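Sunee Duangkaew on the software that sits between two hands and a policy

Sunee Duangkaew writes the tracking and alignment code at Brasness, a small company that records people doing household tasks with hand-held grippers and turns the recordings into training data for robot arms. She has worked on the pipeline, called Murora, since January of last year. We spoke by phone on July 16, 2025.

I asked her first what Murora does that a video editor would not.

"It works out where each gripper was, at every moment, in a coordinate system the robot can use," she said. "Each hand-held unit has its own camera. You get video from the left, video from the right, and motion sensor readings. Somebody has to turn that into two paths through a room, plus how far open the jaws were. Most of my week goes into making those paths agree with each other."

The first version treated each gripper separately. It ran visual tracking on each stream and joined the results at the end. Duangkaew said this was fine for one-handed tasks and poor for anything that needed both.

"Each path looked smooth. Then you played them back on two arms and the hands met in the wrong place. If you are folding a cloth, that is the whole task gone."

The fix was to let the grippers see each other. A square printed marker on one unit gives the other unit's camera a fixed pattern to find, and the software uses each sighting to pull the two paths back into line. When the marker is out of view, it goes back to visual tracking and motion data.

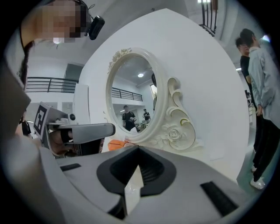 "Mirrors are what I get the most mail about," she said. "Visual tracking picks out points and assumes they stay put. A point in a reflection doesn't behave that way. You move left and it slides across the glass. With enough of those, the tracker decides the room is moving."

Her colleague Hanane Ouazzani wrote the filter that deals with this. It compares how each point moves with how the motion sensor says the camera moved, and drops the ones that disagree. People walking through a room get caught by the same test. Ouazzani ran it against 1,139 older recordings before it was switched on for new ones.

"We argued over the threshold for 3 weeks," Duangkaew said. "Hanane wanted it strict. I was worried about plain white furniture, where you have few good points to begin with and can't afford to throw many out. We ended up with a threshold that changes with how many points are left — it's less tidy, but I stopped getting complaints."

Marker detection has its own trouble. The lenses are very wide, and a square near the border of the picture comes out with bent sides. Murora now corrects a small patch around each candidate before it tries to read the pattern. Correcting the full picture was slower and gave worse corners.

I asked what she would like to replace. She named the replay tool, Ovitz, which shows both paths over the video and lets a reviewer mark bad stretches.

"It was meant to last two months. It has no undo. I wrote it, so I can say that."

The next release will move the time alignment step ahead of tracking. At present a clock offset between the two units can pass for a position error, and reviewers lose time chasing it. Ouazzani is testing the change on two-handed recordings only.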